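Setting up the Solter handheld gripper kit for two-handed recording

The Solter kit from Etach comes as a pair of handheld grippers, each with its own camera module and a marker cube. You hold one in each hand, do a task at a table, and the recordings are used later to train an arm. The printed quick-start card covers charging and not much else, so these are the steps we follow at our office. They were written for firmware 202. Version 207 moves two of the menu items but the order is the same.

What you need

The two grippers, charged
The marker cubes, one per gripper
The small hex key from the lid of the case
A table you can walk up to from at least one side
A laptop with the Ondow desktop program installed

1. Fit the marker cubes

Slide each cube onto its post until it clicks, then tighten the screw with the hex key. A quarter turn past snug is enough. The cube for the left gripper has a dot molded inside the base and the one for the right has none. If you swap them the program will still record, and you will only find out when you open the session and the hands are reversed.

Wipe the cube faces with a dry cloth. Don't use alcohol on them. Ours went gray at one corner after a week of it and Etach charged us for a new one.

2. Pair the grippers

Open Ondow, choose New Session, and hold the trigger on the left gripper until the light blinks. Wait for the name to show up in the list before you touch the right one. Pairing both at once worked for us on 202 about half the time.

3. Set the jaw range

Squeeze the trigger fully, hold for 4 seconds, let go. Do this for each hand. The bar on the screen should run from one end to the other with no jump in the middle. If it jumps, the cable at the base of the trigger is loose and needs to be pushed back in.

4. Check the view between hands

Stand at the table and hold both grippers over it at working height. Bring one in from the side, far enough that its cube shows up in the other one's camera. Tilt your wrist a little and watch the tracking light in Ondow. It should stay green while the cube is at an angle.

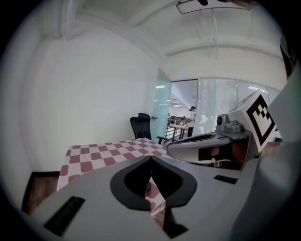 Fraser MacAulay wrote in to say that he gets a steadier green by starting with his elbows against his ribs and moving out from there, and that the program seems to lose the second cube sooner when he starts with his arms straight. He also asked for a longer trigger hold, as 4 seconds is easy to cut short with gloves on.

The elbow trick is worth trying. The hold time can be changed under Device, Advanced, but it goes back to the default after an update.

5. Record a short test

Make one test clip of up to 35 seconds. Pick something up with the left hand, pass it to the right, put it down. Play it back before doing anything longer. You are looking for two things - the hand tracks should not drift apart while you stand still, and the jaw bar should match what the jaws do.

If the tracks drift, run step 4 again. If they drift a second time, restart the program. We have not found out why this helps.

6. Save and name the session

Ondow names sessions by number only. Add the task and your initials, or you will be opening files one by one later. Judit Szalai keeps a template for this that can be loaded from the File menu, and it is in the same download as the profiles.

Buying notes

We got ours through Mac Suibhne, and spare cubes are sold singly there. The case foam is cut for the grippers without cubes fitted, so plan on doing step 1 every time you unpack.

Last changed September 19, 2018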